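Planditz Community › Voice and SIP › Trunks and registration

## Outbound calls drop at 81 seconds on one trunk only

**Krisztina Oláh**
13 Aug 2021

We run a small on-premises PBX (Braloven, current stable release) with two SIP trunks. Trunk A goes to Cliven and has been fine since we set it up. Trunk B goes to Negash and was added last month for outbound calls to mobiles.

Every outbound call on trunk B that lasts long enough is cut off at 81 seconds. Inbound calls on the same trunk stay up. Both parties have clear audio until the drop, so I don't think it is a media problem.

What I have checked so far:

- SIP ALG is off on the router.
- The RTP port range is forwarded and matches the PBX setting.
- Registration is stable, with no re-registers logged near the time of the drop.
- Changing codec from G.722 to G.711a makes no difference.

The PBX log shows this just before the call ends:

```
UPDATE sent, CSeq 434
no final response, transaction timeout
BYE sent, reason: session refresh failed
```

Session timers are set to "accept" on both trunks, with the default values. Does the carrier have to support UPDATE, or is this something I can change at my end?

---

**Lachlan Pryor**

Had something like this on a different carrier. Turn off session timers on the trunk and it goes away. Also reboot the router if you haven't, some of them keep stale NAT entries for ages.

---

**Sumeya Degefa**

The log gives you most of the answer. Your PBX is acting as refresher for the session, it sends an UPDATE, no final response arrives and it clears the call itself. The carrier is not hanging up on you.

There are two likely causes, and a packet capture on the WAN side will separate them.

1. The UPDATE reaches the carrier and is ignored. Look at the Allow header in the 200 OK to your INVITE. If UPDATE isn't listed there, the PBX should not be using it for the refresh and ought to fall back to re-INVITE. Braloven has a per-trunk setting for this under Advanced, called "Refresh method". Set it to re-INVITE.

2. The UPDATE goes to the wrong place. In-dialogue requests follow the Contact and Record-Route headers from the 200 OK, which may not be the address you registered to. If your firewall only permits traffic to the registrar address, the INVITE will work and the later request will be dropped on the way out. 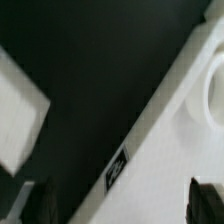 The second one would also fit with inbound calls being fine, as the far end may be the refresher in that direction and your side only has to reply. Check the "refresher=" parameter in the Session-Expires header for one call each way and compare.

I would not disable timers altogether as suggested above. They are what clears a call when one side vanishes without a BYE. We had them off on a site with 70 extensions and ended up with ghost calls holding channels for up to 73 hours, all of them shown as active in the billing export.

If you do post a trace, remove the Authorization header and the called numbers first.

---

**Krisztina Oláh**

Thanks both. It was the second cause. The 200 OK from Negash carries a Record-Route with an address in a different subnet, and our outbound rule only listed the registrar. The ACK was being dropped as well, which I had missed.

I have added the full signalling range from their portal to the rule and left the timers on. A test call to my mobile is still up after several refreshes. Refresh method left at UPDATE, as it is in their Allow header.

Marking as solved.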